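Sobre nós

A Ploltau nasceu de uma pergunta que nos faziam em todos os laboratórios por onde passávamos: qual garra aguenta o trabalho miúdo da bancada? Começámos com 2 braços, uma mesa emprestada e muita teimosia. Hoje testamos garras, câmaras e controladores para equipas de química e biologia, e continuamos a adorar cada ensaio (mesmo os que acabam com vidro no chão!).

O nosso protocolo chama-se Dristari. Cada garra faz 200 ciclos de pegar, transportar e pousar, com material igual ao que os laboratórios usam todos os dias: frascos pequenos com tampa, copos, caixas de pontas, tabuleiros de cartão. Já temos 652 ensaios registados e publicamos tudo, incluindo as falhas — são as páginas mais lidas do nosso arquivo.

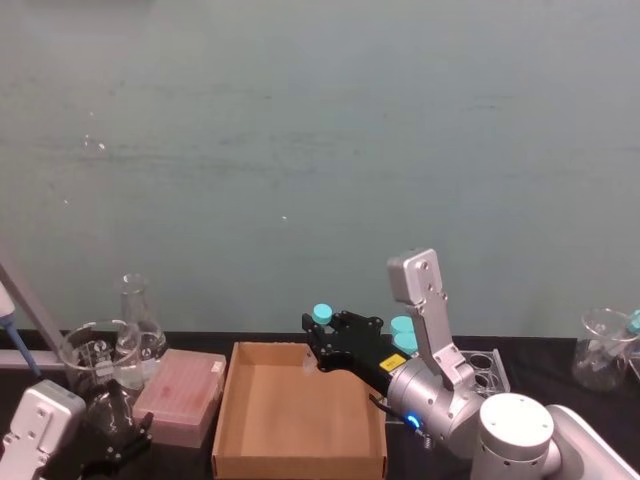 Padmavathi Murthy escreveu-nos em março que a força máxima lhe diz muito pouco, e que o que procura numa tabela é quantas vezes a garra larga um frasco sem o inclinar. Tinha toda a razão, e essa coluna passou a existir.

Agora andamos entusiasmados com o Onus, o nosso comparador de controladores, que corre a mesma sequência em cada um e guarda os tempos de resposta. Fengying Ding trata dessa parte e responde a dúvidas até às 17h. Quem quiser propor uma garra para a próxima ronda pode escrever-nos, com o modelo e o tipo de dedos.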